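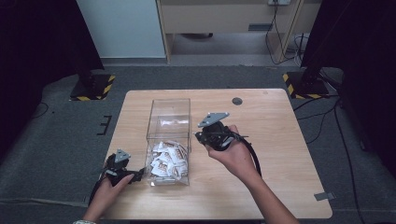
**Right gripper closing by itself during packet picks**

**jtoth_bench** – December 15, 2024

Posting this in the faults section as I'd like other people's readings before we carry on. We use a pair of handheld grippers to record pick tasks, one in each hand, both cabled. The task at the moment is taking small wrapped packets out of a clear open-topped box on a table.

On take 104 the right jaws closed while I had my finger off the trigger. I was holding the gripper clear of the box at the time. It shut hard, stayed shut for a second or two and then opened again. No packet in it. I carried on, which I shouldn't have done, and it did it again on take 184. The second time my left thumb was near the jaws as I was straightening a packet. It caught the side of the thumb. Bruise, no broken skin.

The left gripper has never done it. Same firmware on both, same Kilar driver boards, same length of cable.

The log shows a close command both times. The trigger reading jumps from zero to 900 in one sample and drops back just as quickly. I can't squeeze it that fast and I wasn't squeezing it.

Juraj Tóth

---

**plindirik_user**

Cable. We had the same with the Plindirik kit in August. Every time the lead bent sharply where it leaves the handle, the signal wire lost contact and the input floated up. Your board reads a floating input as a full squeeze.

Hold the trigger released, wiggle the lead at the handle end and watch the number. Hands away from the jaws, obviously.

---

**skinham_mo**

> Your board reads a floating input as a full squeeze.

I don't think you can say that from one log line. A one-sample jump could be a dropped packet on the bus with rubbish filled in. We get those at Skinham when two devices share a hub. Are both grippers on the same hub?

---

**jtoth_bench**

Same hub, yes. The right lead also has the worse route. It comes off the gripper, drops over the table and goes away to the lower right, so it gets dragged over the table every time I lift. The left one hangs down past the side of the table and hardly touches anything.

---

**R. Šindelář**

I look after safety for a lab doing similar work, so I'll leave the electronics to others.

1. Stop using the right gripper until you can make the fault happen on demand and then make it stop.
2. Write up the thumb. A bruise goes in the book the same as a cut.
3. Take 104 should have been the last take of the day. Put that in your procedure in those words.

What force do the jaws close with?

Rozália

---

**jtoth_bench**

55 newtons at the tip with the default setting. It can be turned down in the config, and for these packets it could be a lot lower.

Thumb is written up.

---

**hav_dan**

Bit heavy-handed, isn't it? It's a small gripper and a bruise. If everyone stopped for a day over each odd reading there would be no recordings at all. Turn the force down, swap the lead, carry on.

---

**R. Šindelář**

The force should come down, I agree with that part. But it moved without a command from the person holding it, and it did so twice. The next person may have a finger between the jaws and not beside them. Swapping the lead and carrying on means you never find out if the lead was the cause.

---

**plindirik_user**

Agree with Rozália. Also, keep the old lead. People bin them and then the argument goes on for ever.

---

**jtoth_bench**

Results. Power to the jaws off, trigger logging on.

- Right gripper, lead lying still: no jumps in 20 minutes.
- Right gripper, lead bent sideways at the handle: jumps straight away, every one of them to 900.
- Right gripper, left lead fitted, same bending: nothing.
- Left gripper, right lead fitted, same bending: jumps.

So it follows the lead. I cut the sleeve back and one core is broken where it enters the plug, with the ends just touching.

---

**skinham_mo**

Fair enough, I was wrong about the hub. I'd still want the board to reject a jump that size in one sample. A good lead today is a broken one next year.

---

**jtoth_bench**

Done on my copy. It ignores any change that large unless it holds for five samples, and if the reading stays at the top for longer than a normal squeeze it lets go and stops. Havlíček wrote the original driver and I've sent him the change, but he hasn't replied yet.

The new lead is tied to the handle so the plug takes no pull. Force is down to the lowest setting that still lifts a packet. I haven't gone back to recording.

---

**hav_dan**

Does the five-sample wait make the trigger feel slow?

---

**jtoth_bench**

A little, on fast closes. I can live with it. Will post the config when I've tidied it up.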